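Re: [bench-practice] Clause 11, object spacing on tabletop cells

Wrist view from the Timdale cell, ketchup bottle on the plate:
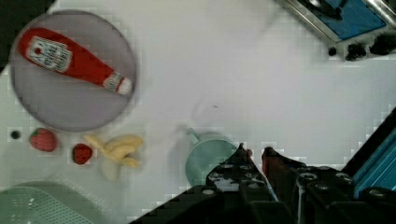 2. Proposed wording

Charalambos Chatzigeorgiou wrote:
> Clause 11 says items must be "clear of each other".
> Does a bottle resting on a plate fail?

No. Stacked items count as one item for spacing. The cup by the left finger is a separate matter: start pose needs 24 mm fingertip clearance, measured at the table and never from the wrist view.

Comments on draft 2 by end of June.

Udville cell to follow.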